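# 그래프로 읽는 이산수학: 연결성과 채색 (제2판)

저자: Marisol Quispe
출판: Kinell
분류: 수학 > 이산수학 > 그래프 이론
수준: 학부 3학년 이상, 대학원 기초

## 책 소개

유한 그래프의 연결성과 꼭짓점 채색을 한 권에서 다루는 교재입니다. 앞부분은 멩거 정리와 블록 분해를 중심으로 하고, 뒷부분은 브룩스 정리, 완전그래프 마이너, 평면그래프의 다섯 색 정리를 차례로 증명합니다. 선형대수는 행렬식과 고윳값 정도만 알면 됩니다. 군론은 부록에서만 쓰이며 본문을 읽는 데 필요하지 않습니다.

초판에서 한 장에 몰려 있던 흐름과 절단은 두 장으로 나누었습니다. 최대흐름 최소절단 정리를 먼저 증명하고 여기에서 멩거 정리를 끌어내는 순서이며, 직접 귀납법을 쓰는 증명은 연습문제로 옮겼습니다. 리스트 채색을 다루는 절은 이번 판에 새로 들어갔습니다.

## 차례

1. 기본 개념과 표기
2. 나무와 신장나무
3. 흐름과 절단
4. 멩거 정리
5. 블록과 귀 분해
6. 이분그래프와 매칭
7. 꼭짓점 채색
8. 변 채색과 비징 정리
9. 평면그래프
10. 리스트 채색
- 부록 A. 케일리 그래프
- 부록 B. 연습문제 힌트

## 사양

| 항목 | 내용 |
|---|---|
| 제본 | 무선철, 흑백 인쇄 |
| 언어 | 한국어 (용어 색인 한영 병기) |
| 연습문제 | 300문항, 난이도 2단계 표시 |
| 전자판 | PDF, 본문 검색 가능 |
| 초판 발행 부수 | 1,000부 |

## 연습문제와 풀이

기본 문항은 본문의 정의와 정리를 바로 적용하면 풀립니다. 별표 문항은 증명을 요구하며, 그중 일부는 뒤 장에서 보조정리로 다시 쓰입니다. 5장의 별표 문항은 9장을 읽기 전에 풀어 두는 편이 좋습니다.

풀이집 「Byun」은 별도 판매합니다. 기본 문항은 최종 답과 중간 계산을, 별표 문항은 전체 증명을 실었습니다. 강의 담당자는 학교 전자우편으로 신청하면 PDF를 무료로 받을 수 있습니다. 학생에게 재배포할 수 없습니다.

## 초판을 가지고 계신 분께

정리 번호가 3장부터 달라졌습니다. 초판의 정리 3.9는 제2판의 정리 4.2입니다. 번호 대조표는 전자판 자료실에 올려 두었습니다. 초판 7장의 켐피 사슬 그림에서 꼭짓점 이름 두 개가 뒤바뀐 오류는 바로잡았습니다. 초판 정오표는 계속 내려받을 수 있지만 더 갱신하지 않습니다.

표기도 조금 바뀌었습니다. 최소차수는 δ(G), 최대차수는 Δ(G)로 통일했고, 유도 부분그래프는 G[S]로 씁니다. 다중그래프는 따로 밝힌 경우에만 허용합니다.

## 주문과 배송

평일 오후 2시 이전 주문은 당일 출고합니다. 목요일에는 Brostthorpe 창고에서 도서관 납품분을 함께 처리하므로 출고가 다음 영업일로 넘어갈 수 있습니다. 배송비는 3,000원이며, 풀이집을 같이 주문해도 한 번만 청구됩니다.

파본은 받은 날부터 한 달 안에 교환해 드립니다. 파본이 있는 쪽 번호를 주문 번호와 함께 적어 주십시오. 전자판은 내려받은 뒤에는 환불되지 않습니다.

## 함께 보는 책

- 「Lalo 조합론 노트」: 생성함수와 포함배제. 본서 2장과 겹치는 부분은 나무의 개수 세기뿐입니다.
- 「행렬과 그래프」: 라플라스 행렬과 행렬-나무 정리. 부록 A를 읽은 뒤에 보면 알맞습니다.

## 독자 의견

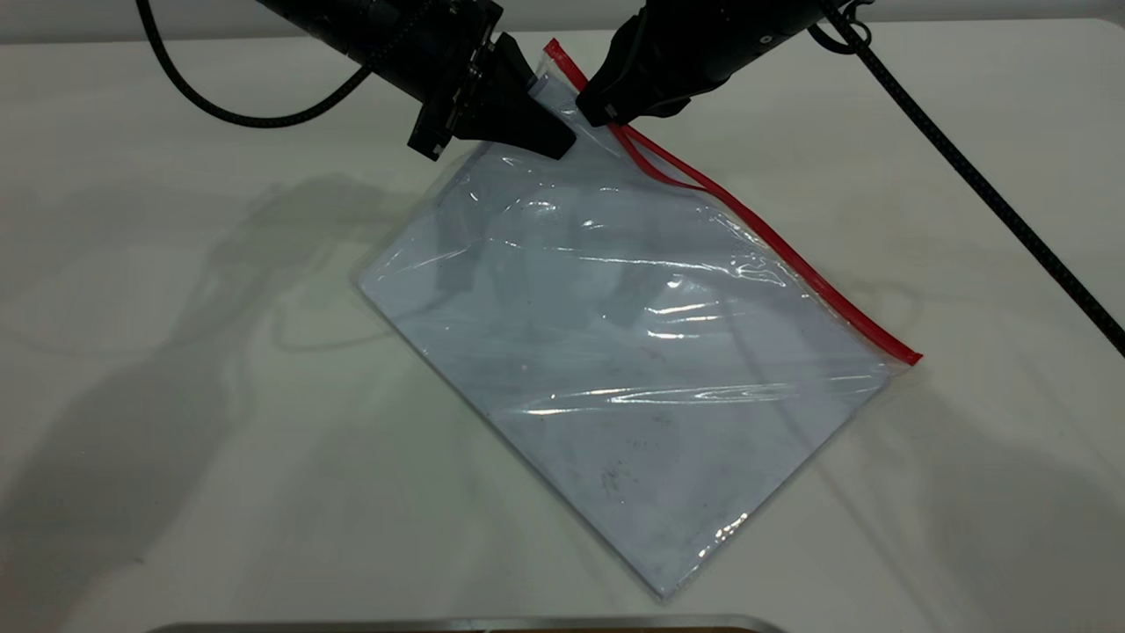 Trevor Tunstall: 4장 순서가 초판보다 낫습니다. 흐름을 먼저 배우고 나니 멩거 정리의 꼭짓점 판과 변 판이 한 번에 정리됐습니다. 다만 10장은 짧습니다. 평면그래프가 5-리스트 채색 가능하다는 토마센의 증명까지는 있는데, 갤빈 정리는 명제만 적고 참고문헌으로 넘깁니다. 6장에서 안정 매칭을 이미 다루었으니 증명도 실을 수 있었을 것 같습니다. 다음 판에 넣을 계획이 있는지 궁금합니다.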